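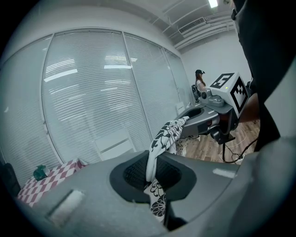 Ticket 817
Site: Gostero, folding cell
Equipment: paired hand-held grippers
Raised by: Sérgio Vieira
Priority: Normal (was High, see below)
Status: Open

Reported problem
Right gripper drops out of tracking during cloth folds. Pose jumps sideways, comes back a moment later, and the take is useless. Left gripper fine. Operator says it started after the Fluvby software update in December. Everything that breaks at this site is said to have started after an update, so I am leaving that as a claim.

Entry 1, Sérgio Vieira
Fluvby support asked for a restart, then a reinstall, then another restart. Did all three. No change. Their last reply says the fault is "consistent with marker occlusion", which I could have guessed without waiting for them. If the cloth is covering the cube then it should happen on both sides, and the logs only show it on the right.

Entry 2, Sérgio Vieira
Swapped the data cables left for right. Fault stayed on the right. So the cable itself is not bad, though I'm not ready to clear the connector.

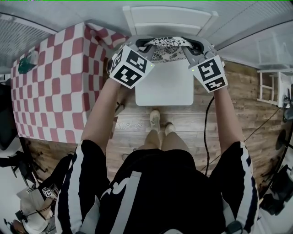
Cable routing is my main suspect now. The dropouts bunch up when the operator reaches forward over the white table, and hardly show when the arms are held in close. The right gripper's cable hangs straight down and runs off across the floor to the right, with nothing I'd call strain relief, so any long reach could be pulling on the plug. The green light on each cube is no help in ruling this out. I have watched it stay on through a dropout, so all it tells me is that there's power.

Pulled the log for one run of 1000 samples at full reach. 4 dropouts, all right side. Repeated with the cable looped once and taped to the operator's forearm: none. One run proves very little and I'd like to see it hold for a full shift.

Entry 3, Abdel Hamid support desk
Please recalibrate both grippers and confirm that the markers are clean and flat. Recommend replacing the right finger pad at the same time.

Entry 4, Sérgio Vieira
Wiped the markers, no lifted corners. Recalibrated, residuals same as before. I don't see what a finger pad has to do with tracking and am not ordering one until somebody explains it.
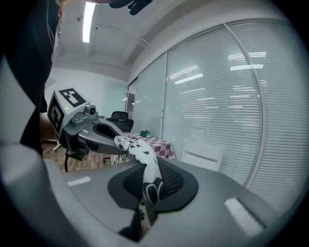
Grip is not the complaint. The patterned cloth stays put between the two grippers, and the mesh in the pad is holding as it should. Pad part is Dendon 525 if it ever comes to that, and it should go on its own ticket.

Entry 5, Sérgio Vieira
Opened the right housing at 3 pm. Connector latch closes but has visible play compared to the left. Reseated it, put the tape back on the housing, asked for a proper clip and a longer cable from stores. Dropped priority to Normal as the forearm loop gets them working.

To do
Full shift with loop in place, log both sides.
Same again with the new clip, no loop.
Roll back the Fluvby update only if both of those fail.
Do not close this on the support desk's say-so.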